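3.2 Where clothes rest between wearings

A good part of our material from the Relatberg survey concerns garments that are neither dirty nor put away, and I confess these became my favorite things to read about in the household diaries. Of the 97 diaries returned, 32 mentioned the bed as the first place a jacket goes, well ahead of the closet, and one lovely entry from Clastgate spends a whole page on the pleasure of a freshly made bed with the next day's outfit laid out across it. Figure 2 belongs with this group of entries.

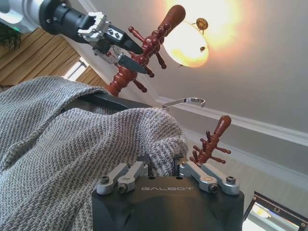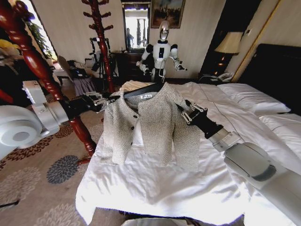 Figure 2. Objects and clothing in a furnished interior: turned wooden pieces with short ball-ended pegs, near a gray knitted blanket (first picture), and a collarless tweed jacket with a black hanger inside the neckline, on a bed with white sheets (second picture).

Page last modified: 24 September 2018

The tweed jacket is a nice case, I think, for what Naidoo households called "half hung." The hanger is in the garment and the garment is on the bed, with its three small buttons in a row, and diary keepers were quite divided over whether such a jacket counts as tidy (one of them changed her mind between April and the end of the study!). Soudabeh Zarei, who coded all 3,330 entries with great patience, gave the half-hung garments a category of their own, and we have kept it here.

Small wooden things, like the red-brown turned pieces in the first picture, came up more often than we had planned for. They are handled while a room is being put in order, set down on whatever soft surface is closest, and picked up again later. The Troltow diaries are especially rich on this point, and we return to them in Section 4.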